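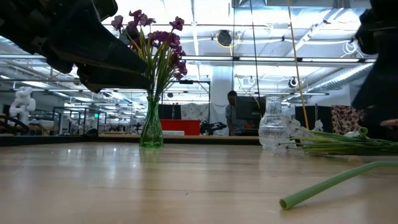 Stukorden Cylindrical Dock Fender

If you run a small commercial berth, you already know how much a good fender has to put up with. Barges lean on it all night, workboats come in a little faster than they should, and the tide drags a steel hull up and down its face twice a day without a word of thanks. The Stukorden is the fender we build for that kind of life. It's a plain, heavy rubber cylinder with a hollow center, hung along the quay wall on chain, and we've been fond of it for a very long time.

We make it at our shop in Prilonmont and ship it ready to hang, with the chain, shackles and center bar already sorted and tagged by berth position (if you send us your berth plan, that is, and we do hope you will!).

Who it suits

Most of our Stukorden fenders go to river terminals, fishing harbors, ferry landings and the quieter corners of bigger ports, where the tugs and pilot boats tie up. They also do very nicely on older walls, the stone and timber-faced kind, where there is no flat modern concrete to bolt a panel system to. The load spreads along the length of the cylinder, and an old wall generally appreciates that.

For deep-sea container berths with large ships and high approach speeds, please look at a cone or cell fender with a front panel instead. We don't make those, but give us a call anyway and we'll happily talk through what to ask for.

Sizes and weight

The Stukorden comes in two standard lengths, 2000 mm and 3000 mm. The longer one weighs 2867 pounds without its chain, so please plan on a proper crane or a work barge with a decent reach. A forklift can move it around the yard on a cradle, but don't try to hang it with one.

Both lengths are made from the same black rubber compound, at a hardness of 67 Shore A. Customers do ask whether we can make it softer, and we can, within reason, though a softer fender wears faster on rough walls. If your traffic is mostly light boats, ask Shirley Lapointe in our order office about the soft compound and she'll send you a small piece to squeeze and scratch and leave on your desk. People enjoy that more than you'd think.

Other lengths can be cut to order. We square the ends and seal them before they leave the shop.

What comes with each fender

- The rubber cylinder, drilled at both ends for drainage
- A galvanized center bar with welded eyes
- Two lengths of galvanized chain, cut to your drawing
- Four bow shackles with pins and safety wire
- A printed hanging guide, wrapped in plastic so it survives the first wet morning

Wall brackets are sold separately, as so many harbors already have eyes or U-anchors set in the wall and only need new rubber. If yours are old, have somebody look them over before you order. A new fender on a tired anchor is a poor bargain.

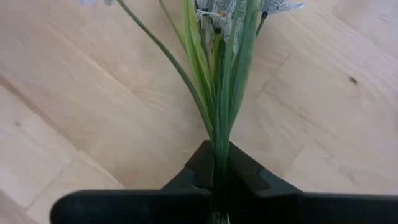
Hanging it

Two people on the quay and one on the crane can hang a Stukorden comfortably. Lift from the center bar only, never from the drain holes. Shackle the uphill chain first if your current runs strongly in one direction, let the fender settle against the wall, and then bring up the second chain until the cylinder sits level. Wire the pins before you let the crane go.

Leave a little slack. Fenders hung bar-tight tend to wear at the eyes, and the chain takes a beating every time a boat works up and down. The guide has a drawing showing how much to allow for your tidal range.

Looking after it

There isn't a great deal to do. Walk the berth at low water a couple of times a year and check the shackle pins, the chain links nearest the wall, and the drain holes, which do love to fill up with mussels. Small surface cracks in the rubber are normal as it ages in the sun. A split you can push a finger into should be photographed and sent to us, and we'll tell you plainly whether it can wait.

If one end of the berth gets all the hard landings, swap the end fenders with the middle ones every few years. The crew at the Mkhize landing have done it that way since they first bought from us, and their set still looks very respectable.

Ordering and lead times

The shorter length is usually in stock. The longer one is molded in batches, and the next batch comes out of the press in March, so do get in touch early if you have a berth closure booked. Girngate handles our trucking and can bring a crane truck on request.

For sizing help and quotes, ask for Aurelia Munteanu. Tell her the largest vessel you expect, how quickly it comes alongside, your tidal range and what the wall is made of, and she'll get back to you with a layout and a price.

Contact us | Page updated Saturday, February 16, 2019 | © Stukorden Fenders, Prilonmont | Back to top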